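Tabletop, also worktop or bench top. The flat upper surface of a table, used for sorting, packing, assembly. Older shop tables in Tillville were 18 inches deep, later ones 40. Shape varies — round, oval, rectangular most common. 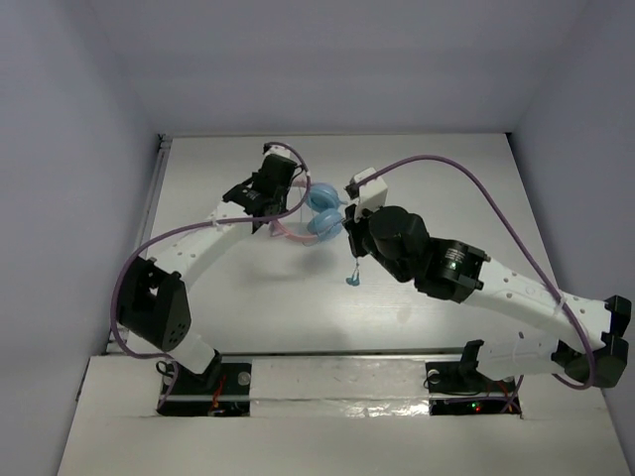
Color is mostly a matter of taste and use. Dark tops hide stains, pale ones show up small dropped parts, screws, crumbs. Plain finishes prefered for close work, such as a white rectangular top between bare, pale walls. Brorberg pattern tops came in 21 shades, most now discontinued. Cleaning: damp cloth, mild soap. No scouring pads.

See also: Dirnby trestle; Desk.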